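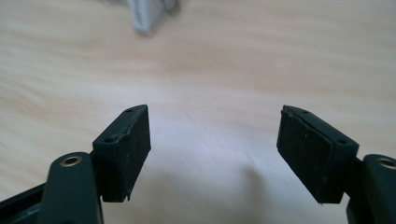

Gripper width reads fine on its own but drifts against the camera. Where is my 50 ms going?

Posted in Tooling and data pipelines by lirkside_pete

I have a hand-held gripper with a wrist camera, and a small logger that writes two streams to disk: video frames, and the finger opening from the encoder. Played back separately, both look lovely. Played back together, the fingers in the video start closing a little after the width number says they have. By the end of a long recording the gap is big enough to see without squinting.

What I have so far:

Camera runs at 20 frames a second. Encoder is polled at 100 Hz. Both get a timestamp from the same laptop, the camera in the callback when the frame arrives, the encoder just after the serial read. I match each frame to the nearest encoder sample in a script called align.py, which I wrote in September and have been afraid of ever since.

At the start of a recording the offset is 50 ms, near enough. I could live with that and subtract it. But it grows, and it grows by a different amount each time, so whatever I subtract is wrong by the end.

The policy trained on this closes its fingers early, in mid-air, with great confidence. It then carries nothing very carefully to the correct place. I would like to stop teaching it that.

Things I have tried: a better USB cable, a different USB port, restarting, and a version of align.py with more comments in it. The logger is the stock Nunora one with my encoder plugin bolted on. Happy to post the plugin if people promise to be kind.

Fumiko Furukawa
Accepted, 40 votes

You have two faults that happen to add up, so take them one at a time.

The fixed part is camera latency. You're stamping the frame when it reaches your callback, and by then it has been exposed, read out, squeezed down the cable and decoded. The encoder read is nearly instant by comparison. Most camera drivers will give you a capture time in the frame metadata if you ask. Use that, after checking which clock it is in. If it's the camera's own clock you need to map it to the laptop's, which means logging both times for every frame and fitting a line through them. Don't fit it once at the start and trust it. Fit it over the whole recording, afterwards.

The growing part is almost certainly a queue. Nunora's logger calls plugins and the video writer from the same thread unless you tell it otherwise. When the disk is slow the writer blocks, frames pile up behind it, and each one gets stamped when it finally reaches the callback. That also explains why the drift is different every time: it depends on what else the disk was up to. Look for a setting called writer_thread and turn it on. Then stamp on arrival and write later. Never the other way round.

To measure what you have left, do this before every session:

1. Start the recording.
2. Open and shut the fingers briskly a few times with both pads in view of the camera.
3. Do your real work.
4. Open and shut them again at the end before you stop.

Afterwards, track the distance between the fingertips in the video. It doesn't need to be in millimetres, pixels will do. Interpolate the encoder widths on to the frame times and slide one curve along the other until they agree best. Do that for the opening claps and the closing claps separately. If the two offsets match, you have a constant and can subtract it. If they don't, you still have a queue somewhere and should go and find it before you train on anything.

Two small warnings. Track the front corners of the finger blocks and not the edge of the rubber facing, as rubber that has started to lift or fray will wander about on its own and your tracker will follow it faithfully. And clap at different speeds. A perfectly regular clap will line up just as happily one whole clap late, and you will spend an evening wondering why your latency has gone up tenfold.

Nearest-sample matching is fine at 100 Hz, by the way. align.py is innocent.

zolter_fan

have you tried Zolter instead, it does sync automatically. never had a problem with it

(edit: just checked one of my recordings and the first frame is stamped before I started it. so maybe don't)

Tiedemann

Agree with the answer from Fumiko, with one addition that cost me a fortnight.

Check the laptop isn't correcting its own clock halfway through. If you stamp with wall time and the machine decides to sync with a time server, you get a neat little step in the data that looks exactly like a dropped frame. Use the monotonic clock for everything and write down the wall time once, in the header, so you can find the file again.

Also plot the gaps between your timestamps before you plot anything else. Camera gaps should all sit at 50 ms. If you see one long gap and then a burst of tiny ones, that's the queue emptying itself, and you can stop reading about cables.

I'd put a check in the logger too, so it refuses to save if any gap goes over 100 ms. It will annoy you enormously for a couple of days.

lirkside_pete

writer_thread was off. It was off in the config file, on a line I had commented out myself, with a note reading "probably fine".

With it on, the start and end offsets match. Capture time from the metadata has dealt with most of what remained and I subtract the rest. I've binned the old recordings apart from one, which I'm keeping as a test case for the gap check.

Apologies to align.py. Still going to rewrite it.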